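Home | Forums | Pageants | Regional & City Titles | Search | Log in

Skellow Pageant Board > Regional Titles > Miss Tokow: swimsuit gone, talent back in?

sashwatcher
So the new rules went up on January 11, 2019 and I've read them twice now. Swimsuit is out, talent is back for the first time in five years, and the interview counts for 40 percent of the score. I've followed Miss Tokow since my sister entered and I think this is the best thing they've done in ages! Anybody else excited, or is it only me?

gownsandcrowns
Not only you, but I'm not sold. Talent night used to run forever. I sat through 37 acts one year at the Koubek Theater and by the end I couldn't have told you who sang and who danced. The swimsuit round was over in twenty minutes and everybody went home happy.

sashwatcher
Well, they've capped each act at two minutes, so it can't drag that badly. And there were girls who wouldn't enter because of swimsuit. My sister nearly didn't.

tulle_box
I coach two girls in the Gikow prelim, and the part that bugs me is the timing. They have under three weeks to put an act together from nothing. The ones who've had dance lessons since they were four are fine - everybody else is scrambling. One of mine wants to do a speed painting on stage and I have no idea how you finish a painting in two minutes.

parkavenue_pat
You start with a lot of it done already, lol. Light pencil lines on the canvas that the judges can't see from their seats. I did it in my local years ago and placed second. Use a big brush and pick a face people know right away. Also practice turning it around to the audience, which is harder than the painting.

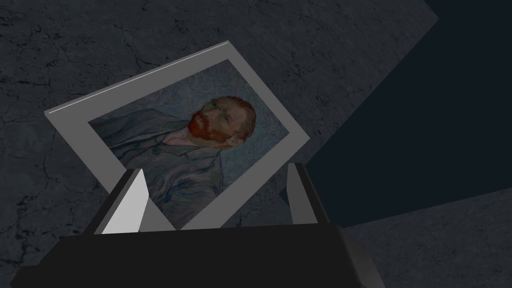

Some of the things I'd tell her, in no special order:

1. Acrylics, never oils. You have to carry it off stage.
2. Music with a clear ending, so people know when to clap.
3. Wear something you don't mind getting paint on, then change fast for evening gown.
4. Ask about the floor. At Koubek they made me bring my own drop cloth and I found out that afternoon.

tulle_box
Pat, this is gold, thank you. She was planning on oils, so you've saved a gown already. I'll tell her about the pencil lines, though I think she'll say it's cheating.

parkavenue_pat
Tell her the singers have backing tracks.

gownsandcrowns
It IS cheating a little. But back to the scoring, did anyone see who's judging? I heard Matěj Halás again, and he marks down anything that isn't singing.

sashwatcher
He's on the list, yes, with Silvia Baláž as head judge. I don't agree about the singing thing. The year the juggler won he was on the panel.

gownsandcrowns
He was on the panel and he looked miserable. I was in row C.

miss_midweek
Can I ask a boring one? Is the entry fee still the same? The form I have says 212 and I can't tell if that's with the talent slot or before it.

tulle_box
That's with everything, I paid it for both of mine. Just check you've got the new form, the old one still has a box for swimsuit size.

miss_midweek
Mine has the box. Off to print another one, thanks!

Related threads
- Gikow prelim: parking and where to change
- Evening gown hire near Skellow
- Interview questions you got last year
- Two minute talent ideas (no singing please)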